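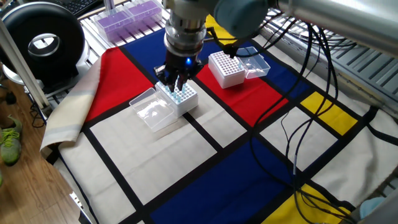 RONNESS, August

Recovering a Tip Transfer Station After a Low-Hover Stop

This procedure applies to the tip transfer stations operated by the Flenilon automation group. It is to be followed whenever an arm halts with its gripper just above a loaded pipette tip box and does not complete the grasp. The controller records this condition as fault 227. Operators will generally know it as a low-hover stop.

The procedure was revised after a fault at the Ronness laboratory in which the arm was sent home from a low-hover stop without a vertical lift. The fingers swept sideways through the rack, bent a row of tips and carried the open lid off the mat. There were no injuries. The box was discarded, along with a second box that had been placed too close to the return path. The review found that the operator had followed the written instructions then in force, which told the reader to "clear the fault and home the arm." That instruction has been withdrawn. Printed copies that contain it should be removed from the stations and destroyed.

Before you begin

Only persons who have completed the Flenilon station course may carry out this procedure. A second trained person must be within speaking distance for steps 4 through 9. You will need the following:

Teach pendant, with the speed limit key
Cut-resistant gloves
Feeler gauge set
Height block, 20 mm
A full tip box of the same type as the one at the station
Station log

Do not treat the indicator light on the gripper flange as a sign that the arm is safe to approach. The light stays on in a low-hover stop. It shows that the gripper has power and a working data connection. It does not show whether the joint drives are enabled. In the picture at the head of this page the light is blue and the fingertips are nearly touching the tips in the rack, and an arm in that position must be regarded as live until step 3 has been completed.

Part A. Make the station safe

1. Press the emergency stop on the pendant. Do this even if the controller already reports that motion has ended.

2. Look at the station from outside the reach of the arm. Note the position of the gripper, the box beneath it, any other boxes on the mat, and the lids. Record these in the log before anything is moved. A photograph may be attached to the log entry but does not replace the written note.

3. Turn the drive isolator to OFF, fit your personal lock, and wait 13 seconds for the drives to discharge. Confirm that the drive status on the controller reads "isolated." If it does not, leave the area and call the duty engineer.

4. Check the cables. They hang in loose loops from the arm across the right side of the mat, and a loop that has caught beneath a box or a lid can pull it when the arm rises. Free any caught loop by hand. Do not pull on a cable to move the arm.

5. Keep your hands out of the space between the fingers and the rack. The gripper can settle by a small amount when power is removed, and there is very little clearance in this position.

Part B. Lift the arm clear

6. Ask the second person to stand at the emergency stop. Remove your lock, restore drive power, and set the speed limit key to its lowest position.

7. On the pendant, select the tool frame. Confirm that the vertical axis shown on the screen points away from the rack. If the base frame is selected, the arm may travel at an angle and repeat the damage described at the start of this page.

8. Jog the gripper straight up in single steps. Watch the fingertips and not the screen. If a tip lifts with a finger, stop at once, isolate the drives as in step 3, and free the tip with a gloved hand.

9. Continue until the gripper has risen 91 mm. This clears an upright lid on any box approved for the station. Only then may the arm be sent to its home position.

10. Isolate the drives again and fit your lock.

Part C. Inspect the boxes and the mat

11. Remove the box that was under the gripper. Discard it if any tip has been touched, bent or raised. Tips that have been in contact with a finger are no longer considered clean, even when no damage can be seen.

12. Inspect each lid at the hinge. A lid may lie flat on the mat beside its box or stand open behind it, and both arrangements are permitted. A lid that rests partway over the rack is not, and it is a known cause of this fault.

13. Check empty boxes. An empty rack has the same outline as a full one, and the station software has on occasion planned a grasp with the wrong height after confusing the two. If an empty box was on the mat when the fault occurred, enter this in the log.

14. Smooth the mat. The fabric can form a fold under a box and tilt the rack, and even a slight tilt is enough to bring one row of tips up against a finger. Press along the edges of each box position with a flat hand. Make sure that the part hanging over the side of the table has not been pulled or leaned on.

Part D. Check the grasp height

15. Place the height block on the mat where the box stood. Remove your lock, restore power, and run the program named Pacheco height check at the lowest speed.

16. When the arm stops above the block, isolate the drives and measure the gap at each finger with the feeler gauge. The two readings should agree. If they differ, the gripper may have shifted at the flange — do not adjust it yourself. Tag the station out of service and refer it to the Wilelton repair bench.

17. If the readings agree, put the full tip box in position, with its lid fully open, and run one grasp with the second person at the emergency stop. A repeat of the fault at this point must not be cleared. Leave the arm where it is, isolate the drives, and call the duty engineer.

Return to service

The station may go back to normal speed after one grasp and one release have been completed without a stop. Enter the gap readings, the condition of the mat and the number of boxes discarded in the log, and have the second person initial the entry. Two low-hover stops at the same station in one shift require a full inspection by the duty engineer — regardless of whether the checks above were passed.

Questions about this procedure should be sent to the Flenilon safety desk at Ronness. Stations at Wilelton use a different gripper mount and are covered by a separate page.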